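Cups again

5 May 2024

Quick one tonight, dinner is in the oven and I have maybe half an hour.

So the great cup clear-out. I said in January I would do it and then did not do it. What finally got me going was the shelf over the sink, where you couldn't take one cup out without three more coming with it. One landed in the dishwater. Fine. Message received.

Everything came out. Mugs from the old office at Trernard, two with no handle (why), a whole stack of plastic picnic ones, the tall glasses from Skeston market that never fit in the dishwasher anyway. I set a limit of 51 for the whole house, glasses included, which sounded very strict untill I said it out loud to my sister and she laughed at me for a good minute.

Rules I went with. Chipped – gone. Smells like something – gone. Anything I had to think about for more than a minute went in the hallway box, and the hallway box goes to the thrift store if I don't open it. I have opened it once. For the green mug. The green mug is back.

What I really wanted was a small everyday set in soft colors. Cream, blue, that washed-out green. No patterns, no slogans, no "World's Okayest" anything. I keep going back and forth on whether they should match or just get along. Leaning towards get along. On black cloth the pale colors look great, and my own counter is a sort of speckled beige that does nobody any favors, so now I'm thinking about a dark shelf liner too. It never ends.

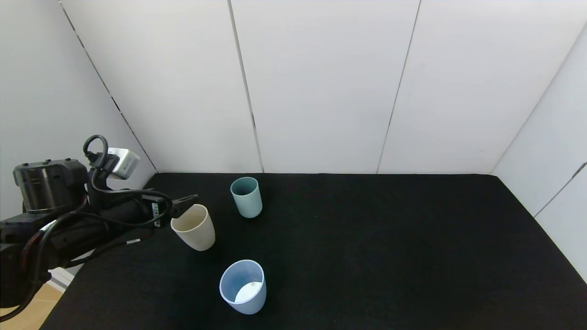 Light blue is the one I'd have on the shelf every time. 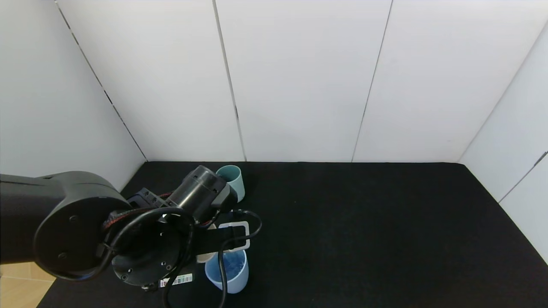

Aminu Onyeka wrote to me after the last post to say that matching is a trap, because you break one and then you spend a year hunting for the same blue and the shop has changed it. Buy plain ones in colors you like, Aminu says, and let them come and go. Also that plastic is fine for water and for kids but "tea in plastic is a crime," and that I should stop storing them stacked, they get stuck and then somebody goes at them with a butter knife.

OK, guilty on the butter knife. And I think that's right about the matching, I had a set of Golob tumblers years ago and still have 2 of them, and they look kind of sad standing there by themselves.

Not sure about unstacking though. I don't have the shelf for it. If I lose the gravy boat and the thing for eggs I could get everything in one layer, maybe, with the short ones at the front. Will measure tomorow.

Still to do: the cupboard by the door, which is mostly lids. Lids to what, I could not tell you. And the Likel flask that leaks, which I keep putting back as if it might have stopped.

If you have a way of keeping cups upright in a deep drawer please tell me. I tried a rack and it slides. I tried a dish towel underneath and that worked for a bit and then bunched up at the back.

Oven's beeping. More when the lids are sorted.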